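Subject: Re: [ashby-screen] Flerau trailer is up
Date: Jan 9, 2019

Just watched it, three times, on the bus. Quick thoughts before my lunch runs out.

> Has everyone seen the Flerau trailer yet? Two minutes long and
> I think it gives away the wedding. Also they've recast the
> brother, which I'm not happy about. Does anybody know if it's
> the same writer as the first film? And is the Ashby doing a
> double bill or not? The website says one thing and the
> leaflet says another.

Same writer, yes. Different director though, and you can tell — far more handheld stuff, and that awful slowed down piano cover over the top. Why do they all do that now.

Don't agree about the wedding. My guess is it's a dream or a bit of the play. Her hair is wrong for it, much shorter than in the harbour shots. Happy to be proved wrong in April.

The brother I can live with. He had maybe four lines in the first one and mumbled them all.
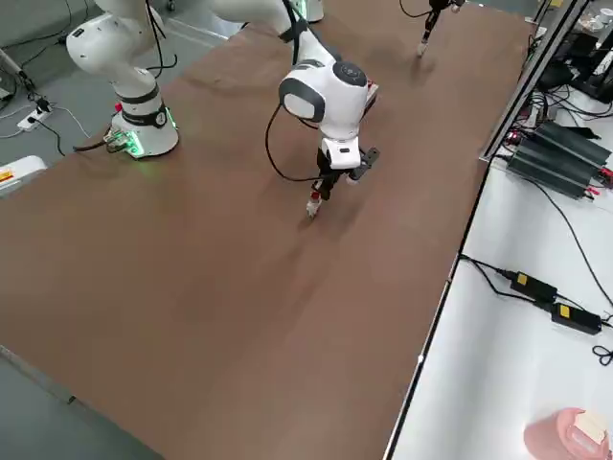

Two white arms at a brown-topped table.

Double bill: the leaflet is right, the website is old. Cilitz first, then a break of 24 minutes (don't ask me, that's what they've printed), then Flerau. Cilitz runs 83 minutes so it's not a late one. Screen two only has 73 seats and it's the only showing with both, so book early if you want to sit togther. I asked about moving it to screen one, which has more than 120, and got a shrug.

If you've never seen Cilitz do come for that half. Black and white, hardly any talking, the lighthouse scene alone is worth the ticket. I cried last time and I'd seen it twice before. 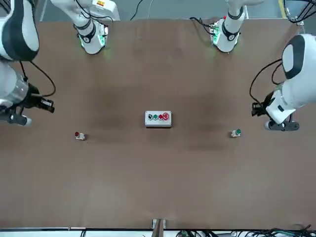 Other thing — the Trolico box set. Somebody asked last month if the extras are any good. Short answer no. One decent interview, a gallery of posters, and a commentary where they mostly talk about the catering. Picture is lovely, sound a bit quiet on disc two. Wait for a sale.

Does anyone still have my copy of the first Flerau soundtrack?? Lent it out in the pub and can't remember who to. Want it back before the new one.

Will do a propper list of who wants tickets tonight. Reply to me not the whole list please.

— H.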